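**第19单元　果盘里的水果**

适用：小学中、高年级。阅读前不需要准备材料。文末的观察活动需要一台厨房秤。

水果摘下来以后，仍然是活的。它没有根，也没有叶子供给养分，但果肉里的细胞还在工作，吸入氧气，放出二氧化碳、水汽和少量热。本单元说明柿子、苹果、香蕉和桃子放在同一个容器里时，各自发生什么变化，又怎样互相影响。
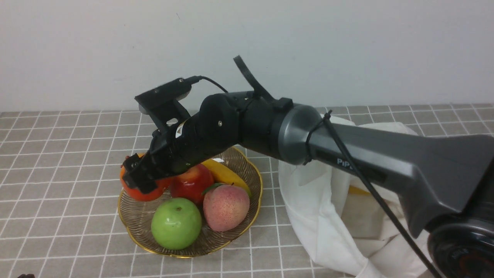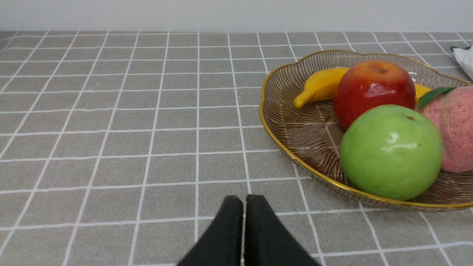 ## 1　先弄清“果实”这个词

开花植物的花受粉以后，花里有一个叫**子房**的部分会长大，变成果实。子房里的**胚珠**变成种子。有些果实除了子房，还有花的其他部分一起长大。

按照结构，常见的水果可以分成几类。

| 水果 | 类别 | 结构特点 |
|---|---|---|
| 苹果 | 梨果 | 中间是果心，种子在果心的小室里；外面的厚果肉主要由花托一类的组织长成 |
| 桃子 | 核果 | 外皮薄，果肉多汁，中间有一个硬核，种子在硬核里面 |
| 柿子 | 浆果 | 果肉多汁，没有硬核，种子直接埋在果肉里，有的品种没有种子 |
| 香蕉 | 浆果 | 果皮厚，果肉柔软，市场上常见的品种种子已经退化 |

表里有一处常让人意外：香蕉和柿子同属浆果。植物学里的“浆果”看的是结构，和个头大小没有关系。草莓的名字里没有“浆”字，英文名字里却有“berry”，按结构它也不算浆果，它可食的红色部分主要是膨大的花托，表面那些小粒才是果实。

切苹果时可以做一个检查。请大人把苹果横着切开，切面中央会出现一个五角形的图案。这是果心的五个小室。竖着切时，只能看到其中一两个小室的侧面。

## 2　呼吸作用

人的呼吸有吸气和呼气的动作。水果没有肺，也没有这种动作，但它的细胞同样进行**呼吸作用**。过程可以写成一行：

> 糖 + 氧气 → 二氧化碳 + 水 + 能量

能量的一部分供细胞使用，其余变成热。氧气通过果皮上的小孔进入果实，二氧化碳也从这些小孔出来。苹果皮上的小斑点就与此有关，它们叫**皮孔**。有的品种皮孔明显，有的品种要凑近才能看见。

呼吸作用消耗糖，所以水果存放越久，储备越少。储备不足时，细胞逐渐失去正常的功能，果肉变软、变味，微生物也更容易侵入。

影响呼吸快慢的主要因素有以下几项。

- **温度。** 在一般的室内温度范围里，温度越高，呼吸越快。
- **氧气的多少。** 氧气减少，呼吸变慢。氧气太少时，细胞改用另一种方式取得能量，会产生酒精，水果闻起来有酒味。
- **损伤。** 碰伤或切开以后，受伤处附近的细胞呼吸会加快。
- **水果的种类。** 不同的水果，速度不一样。

商业冷库利用了前两项：降低温度，同时减少空气中的氧气。家里的冰箱只能做到降低温度。

## 3　两种成熟方式

有些水果摘下以后还能继续成熟，有些不能。科学家比较它们的呼吸速度，把水果分成两类。

**跃变型水果。** 开始成熟时，呼吸速度会明显升高，到达一个高峰，然后下降。高峰前后，颜色、硬度和气味变化很快。苹果、香蕉、桃子、柿子、杏和鳄梨都属于这一类。

**非跃变型水果。** 呼吸速度没有这样的高峰。摘下以后，它们不会明显变甜。葡萄、草莓、樱桃、橙子和柠檬属于这一类。

这个分类可以解释买水果时遇到的一个问题。硬的、绿的香蕉买回家，放几天能吃。酸的葡萄买回家，放几天仍然是酸的，只会失水变皱。

要注意，“能继续成熟”有条件。桃子摘得太早，内部还没有发育好，放再久也只会变软、变皱，味道很淡。果农把“可以采摘的程度”和“可以食用的程度”分开判断，前者叫采收成熟度，后者叫食用成熟度。

## 4　乙烯：水果放出的信号

跃变型水果成熟时，会放出一种气体，叫**乙烯**。乙烯没有颜色，浓度很低时人闻不到。它是一种植物激素。激素是生物体内的信号物质，用量很少，就能使细胞改变工作方式。

乙烯的作用过程如下。

1. 果实发育到一定程度，细胞开始制造较多的乙烯。
2. 乙烯与细胞上的受体结合。受体可以理解为接收信号的部件。
3. 细胞收到信号，开始制造与成熟有关的酶。
4. 细胞同时制造更多的乙烯。
5. 新的乙烯扩散到周围，重复第二步。

第四步和第五步使过程越来越快。这种情况叫**正反馈**：结果反过来加强了原因。

乙烯是气体，能够从一个果实扩散到旁边的果实。把成熟的苹果和硬柿子放进同一个纸袋，苹果放出的乙烯会作用于柿子，柿子软得比单独放时快。纸袋的用途是减慢气体散开的速度，又不完全隔绝空气。密封的塑料袋会使氧气不足，水汽也容易凝结在袋子内壁上，水果容易发霉。

敞开的果盘上方空气流动，一部分乙烯会散走，影响比纸袋里小，但仍然存在。一个果实已经过熟或者碰伤，应当取出来。它放出的乙烯较多，霉菌也可能从它传到相邻的果实上。

本单元的审稿人 Salamatu Ugwu 建议读者记住一个区别：乙烯加快的是成熟，发霉的直接原因是霉菌。两者常常先后出现，因为成熟的果实组织较软，霉菌更容易进入。

## 5　颜色从哪里来

果皮的颜色由**色素**决定。常见的色素有三类。

**叶绿素**呈绿色，和叶子里的绿色物质相同。

**类胡萝卜素**呈黄色、橙色或橙红色。香蕉皮的黄色和柿子的橙色主要来自它。

**花青素**呈红色、紫色或蓝色。红苹果皮的红色来自它，桃子皮上的红晕也来自它。

香蕉变黄的过程，常被说成“长出了黄色”。这个说法不准确。绿香蕉的皮里已经有黄色的类胡萝卜素，只是叶绿素较多，把黄色盖住了。成熟时，酶把叶绿素分解掉，黄色才显露出来。

柿子的情况稍有不同。它的叶绿素减少，同时类胡萝卜素继续增加，所以颜色由绿变黄，再变成较深的橙色。

苹果的红色需要光。花青素在果皮细胞里形成，许多红色品种的果实，被叶子挡住的一侧颜色较浅。果农有时在果实外面套纸袋，采摘前再把纸袋取下，使果皮均匀受光，着色也就比较均匀。

青苹果成熟以后仍然是绿色。它的品种特性决定了果皮里花青素很少，叶绿素保留较多。所以，颜色可以用来判断某些水果的成熟程度，但不能用同一把尺子比较不同的品种。一个绿苹果可能已经成熟，一个红苹果也可能还没有。

## 6　味道和硬度怎样改变

### 6.1　淀粉变成糖

香蕉生的时候，果肉里储存着大量**淀粉**。淀粉由许多糖单元连接而成，没有甜味。成熟时，淀粉酶等把长链切短，最后得到能尝出甜味的糖。

苹果里也有淀粉。果农会取样切开，把碘液涂在切面上。碘遇到淀粉变成蓝黑色，遇到糖不变成这种颜色。蓝黑色面积大，说明淀粉还多，苹果还没有到采摘的时候。碘液会染色，也不能吃，这项操作必须由大人完成，用过的苹果要丢弃。

### 6.2　酸减少

许多水果含有苹果酸、柠檬酸等有机酸。在成熟和存放过程中，一部分酸会被呼吸作用消耗。酸少了，尝起来就更甜，即使糖的数量没有改变。

### 6.3　果胶分解

植物细胞外面有细胞壁，相邻的细胞由**果胶**一类的物质粘在一起。成熟时，酶使果胶分解，细胞之间的连接变松，果肉随之变软。桃子软得快，苹果软得慢，这和细胞壁的成分、酶的活动强弱都有关系。

做果酱时，果胶还有另外的用途。它在糖和酸的帮助下形成网状结构，使果酱凝成半固体。

### 6.4　柿子的涩味

咬一口没有脱涩的柿子，嘴里会有收紧、发干的感觉。原因是柿子里的**单宁**。单宁溶在果汁里时，能与唾液中的蛋白质结合，口腔失去润滑，就产生涩感。涩是一种触觉，与酸、甜、苦、咸、鲜不属于同一类感觉。

柿子脱涩以后，单宁并没有消失。它由可溶的变成不可溶的，不再与唾液中的蛋白质结合，所以尝不出来。有的柿子品种在树上就已经脱涩，摘下时果肉还硬，也可以吃。另一些品种必须放到变软，或者经过处理，才适合食用。外观相近的两个柿子可能属于不同类型，买的时候应当问清楚。

空腹时不要大量吃柿子，尤其是涩柿子。单宁在胃里可能与其他物质结成硬块。

## 7　切开以后为什么变褐

苹果切开后，切面慢慢变成褐色。这个反应叫**酶促褐变**，需要三样东西：

- 果肉里的酚类物质；
- 一种叫多酚氧化酶的酶；
- 空气里的氧气。

在完整的细胞里，酚类物质和酶分别存放在不同的位置，不会大量接触。刀切开果肉，细胞破裂，它们混合在一起，再遇到氧气，就生成褐色的物质。

碰伤的苹果没有切口，里面也会变褐，道理相同：撞击使细胞破裂，果肉的间隙里本来就有氧气。

减慢褐变的方法，是使三样东西中的一样不起作用。泡在水里，可以减少与氧气的接触。滴柠檬汁，可以改变酸度，使酶的活动变弱，柠檬汁里的维生素C还能先与氧化产物反应。加热会破坏酶的结构，所以煮过的苹果不容易再变褐。

褐变本身不等于腐败。刚刚变褐的苹果可以吃，只是外观和味道有些改变。长时间放在室温下的切块水果则不应再吃，微生物可能已经大量繁殖。

## 8　怎样摆放

摆放水果时，主要考虑压力、空气和温度三项。

**压力。** 下层的果实承受上层的重量。桃子和软柿子的果皮薄、果肉软，应放在上层或者单独放。苹果较硬，可以放在下层。堆得越高，最下面的果实受力越大。同样的重量，如果只压在一小块面积上，那一小块受到的压强就大，容易出现凹痕。

香蕉的形状弯曲，与平面接触的面积小，接触的地方常常先变黑。把香蕉弓起的一面朝上放，或者挂起来，可以减轻这种情况。

**空气。** 果实之间应当留有空隙。呼吸作用放出的水汽如果不能散去，会停留在果皮表面。有孔的容器通风较好。没有孔的容器清洗方便，但底部不通风，水果不宜放得太满，底部有水时应当擦干。

**温度。** 果盘要离开炉灶、暖气和阳光直射的窗台。温度升高，呼吸作用和水分蒸发都会加快。

下面是四种水果的存放方法。

| 水果 | 未成熟时 | 成熟以后 |
|---|---|---|
| 苹果 | 一般买来时已可食用 | 冷藏可存放较久，与蔬菜分开 |
| 香蕉 | 室温 | 尽快吃；冷藏会使皮变黑 |
| 桃子 | 室温，单层放 | 冷藏，几天内吃完 |
| 柿子 | 室温，直到适合该品种的硬度 | 冷藏，注意不要压破 |

香蕉冷藏变黑叫**冷害**。香蕉生长在热带和亚热带，细胞膜在低温下容易受损，细胞里的物质混合，发生第7节讲过的那种褐变。绿香蕉受冷害以后，即使再放回室温，也可能不能正常成熟。已经成熟的香蕉冷藏后，皮虽然变黑，果肉通常仍可食用。

苹果要与叶菜分开，是因为叶菜也能接收乙烯的信号。叶菜受到乙烯作用，叶绿素分解，叶片发黄。

## 9　什么时候洗

水果应当在吃之前洗。提前洗过而没有擦干，表面的水有利于霉菌生长。许多水果的果皮外面有一层天然的**果蜡**，它能减少水分蒸发。反复擦洗会把这层蜡去掉一部分。

清洗步骤：

1. 先洗手。
2. 用流动的清水冲洗，同时用手轻轻搓果皮。
3. 苹果的果柄处和底部有凹陷，要多冲一会儿。
4. 桃子表面有细毛，可以用软刷，也可以用手搓。
5. 用干净的布或厨房纸擦干。

香蕉和橙子要剥皮，仍然建议先冲洗。手先接触果皮，再接触果肉，会把果皮上的东西带过去。需要用刀时，果皮上的东西也会被刀带进果肉。

不要用洗衣粉或肥皂洗水果。果皮上有孔隙，这些物质可能残留。

## 10　观察活动：水果变轻了吗

本活动由 Morena Parisi 在 Jatisura 小学的课上试用过，步骤按照试用情况修改。

**问题。** 水果放在桌上，质量会不会改变？

**材料。** 两个大小接近的苹果，一根香蕉，一个桃子，一个容器，一台能显示到克的厨房秤，纸和铅笔。

**步骤。**

1. 检查水果，有破口的不用。
2. 用铅笔在纸条上写编号，放在水果旁边。不要在果皮上写字。
3. 把空容器放在秤上，按“去皮”键，使读数变成零。
4. 把水果放进容器，记录总质量。
5. 再分别称每一个水果，记录下来。
6. 每天在同一时间重复称量，连续一周。
7. 同时记录颜色、气味和是否出现斑点。每次都在同一处光线下看颜色。

记录表可以这样画：

| 日期 | 编号 | 质量（克） | 颜色 | 气味 | 其他 |
|---|---|---|---|---|---|
| | | | | | |
| | | | | | |

**怎样检查读数。** 分别称得的质量加起来，应当接近总质量。相差一两克属于正常，秤每次显示时都会取整。相差很多，就要重新称。

**试用班的数据。** 这个班用的水果比材料表里多，开始时总质量是1529克，活动结束时减少了近100克。减少的主要是水，它从果皮蒸发到空气里；呼吸作用消耗糖，也使质量减少了一些，但数量小得多。

**计算失水的比例。** 先求减少的质量，用它除以开始时的质量，再乘以100，就得到减少的百分数。计算的结果把水分和呼吸消耗都包括在内，所以准确的名称是“失重率”。不同大小的水果要比较失重率，不能只比较减少了多少克。大的水果减少的克数可能较多，失重率却可能较低。

**可以改变的条件。** 每次只改变一项，其余保持相同。例如，把两个苹果分开，一个放在有盖的盒子里，一个敞开放。也可以把一个放在冰箱，一个放在室温。如果同时改变盖子和温度，就不能判断差别是哪一项造成的。

**安全。** 出现霉斑的水果立即停止观察，用袋子包好丢弃，不要凑近闻。活动用过的水果反复被手接触，不再食用。

## 11　常见的问题

**香蕉皮上的褐色小点是坏了吗？**
不是。它是果皮细胞老化和褐变的结果，此时果肉里的糖通常较多。如果果肉变黑、流出液体或有霉味，就不应再吃。

**苹果表面很亮，是涂了东西吗？**
可能有两种原因。苹果有天然的果蜡，擦过以后会发亮。有些苹果在包装前另外涂了食用级的蜡，用来代替清洗时损失的部分。只看亮度，无法区分这两种情况。

**把霉斑切掉，剩下的能吃吗？**
桃子和柿子这类软的水果不能。霉菌的细丝可能已经伸进果肉，肉眼看不见。苹果发霉以后也建议整个丢弃，有的霉菌会产生有毒物质，并向周围的果肉扩散。

**桃核能种吗？**
桃核里的种子需要经过一段低温、潮湿的时期才容易发芽，这个过程叫层积。长出的树，果实不一定和原来的桃子一样，因为种子的一半遗传物质来自花粉。果农想保持品种不变，会采用嫁接。

**桃仁和苹果籽能吃吗？**
不要吃。它们含有一类物质，咬碎后会放出有毒的氢氰酸。不小心整粒吞下一颗苹果籽，通常不会有问题。

## 12　词语解释

**采收成熟度**：果实可以采摘的程度，此时不一定适合立即食用。

**单宁**：植物中的一类物质，可溶时能引起涩感。

**酶**：生物体制造的物质，绝大多数是蛋白质，能加快特定的化学反应。

**皮孔**：植物表面供气体进出的小孔或斑点状组织。

**跃变**：果实成熟时呼吸速度明显升高的现象。

**失重率**：减少的质量占开始时质量的百分数。

**正反馈**：一个过程的结果使这个过程进一步加强。

下一单元《种子怎样离开果实》接着讲风、水和动物对种子的搬运，需要提前收集几种带翅或带刺的干种子，装在纸信封里。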